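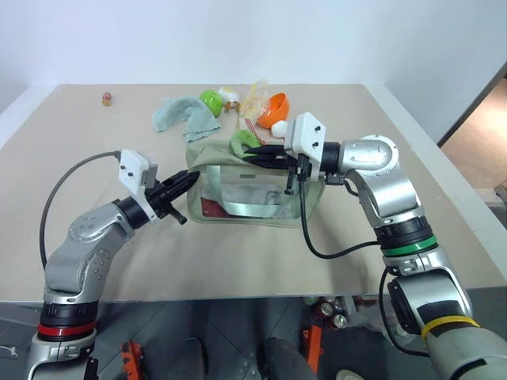
To the Residents of Cindamley
From the Office of the Town Clerk
13 March 2022

The Office has received a number of letters concerning the bell at Sumbridge Chapel, and replies to them jointly by this notice.

The bell was removed from its tower in July, under the terms of the reservoir agreement, and placed in storage at Tekthorpe. It weighs 1260 pounds. The storage record is in order and bears the signature of the keeper, Mr. Helmut Mühlbauer. The chapel itself has been under 70 feet of water for the whole of the winter.

Residents of Seidel Road state that they hear the bell on Sunday mornings. The Office sent an inspector to the shore on 4 occasions. On the first three he reported wind. On the last he reported that the bell rang 14 times, that he removed his hat, and that he did not care to be sent again. His request has been granted.

Mr. Mühlbauer was asked to confirm that the bell remained in his keeping. He replied by return of post that it did, that he had laid his hand on it that morning, and that it was humming. He asked whether the town wished him to do anything about this. The Office has advised him to keep the door locked and the blanket on.

Several residents have asked whether those buried in the chapel yard were moved before the water was let in. They were moved, with the exception of one grave for which no family could be found. The name on the stone was copied into the register, but the page has since been damaged and only the trade can be read. It is given as bell ringer.

The Office does not consider that any rule has been broken. Residents who wish to attend the shore on Sunday may do so by the north gate, which will be opened at nine. Dogs must be kept on a lead. Persons who knew the ringer are asked to give his name at the desk, so that it may be entered again.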